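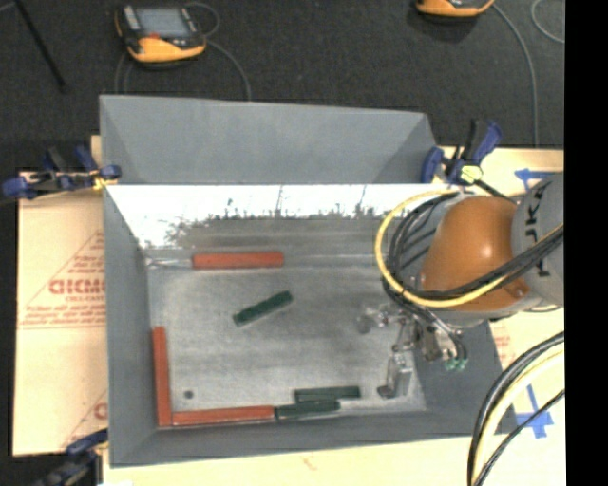

Minutes of the August meeting, Blocks and Bins group, Clorkora workshop

Opened at 4:10 p.m. Last month's minutes were accepted with one correction: the word "agreed" was struck from item 2, as several people say they agreed to nothing.

1. Sorting bin, finish
The request to repaint the bin came up again. The estimate from Flalow is 600 dollars for sanding and two coats. The chair asked what a second gray would do that the first one doesn't. The answer was that a matte coat would cut the glare, which the chair called a hope. The spatter along the bottom of the white wall was also raised. It bothers some of us and has never been shown to affect anything. No money approved. Flalow may send a painted sample panel at its own cost.

2. Sorting bin, floor and slopes
The claim that blocks slide down the sloped walls and settle flat by themselves was repeated by the member who made it in the spring. Asked for records, the member had notes on 34 drops, with no column for where the block ended up. The group did not accept the claim. A fresh sheet will be drawn up with that column in it.
The hole in the floor was discussed – one view is that a block corner can catch on it, another is that it's far too small to matter. Leave it open for now. 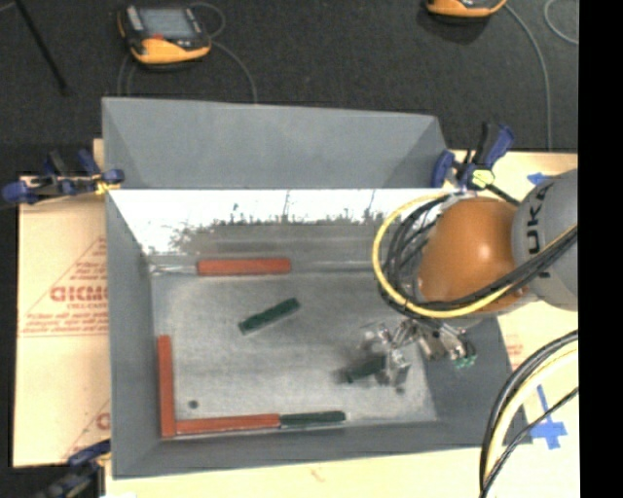

3. Layout and clamping
The Holovko layout was put forward as the standard starting position. Its supporters say it is quick to set and easy to check by eye. Others doubted both. The orange-red blocks are simple enough, with two of them making an L in the lower left corner, but "green one at a slant near the middle" is an instruction that three people will follow in three ways. A written angle was requested. On the clamps, the blue ones stay where they are until someone produces a reason to move them. A proposal to glue the bin to the board instead was voted down, with one in favor.

4. New blocks
Dusura has offered a set of 49 blocks for 200 dollars and says they won't chip. So did the last supplier. Two blocks will be requested on loan and dropped on concrete before any order is discussed. Color match to be checked in daylight, not from the catalog.

5. Other business
The label on the storage shelf still says "temporary." The secretary was asked to either date it or take it down.
A request for longer meetings got no second.

Actions: drop sheet with a landing column (secretary); angle for the slanted block (layout subgroup); loan request to Dusura (purchasing).

Closed at 5:25 p.m.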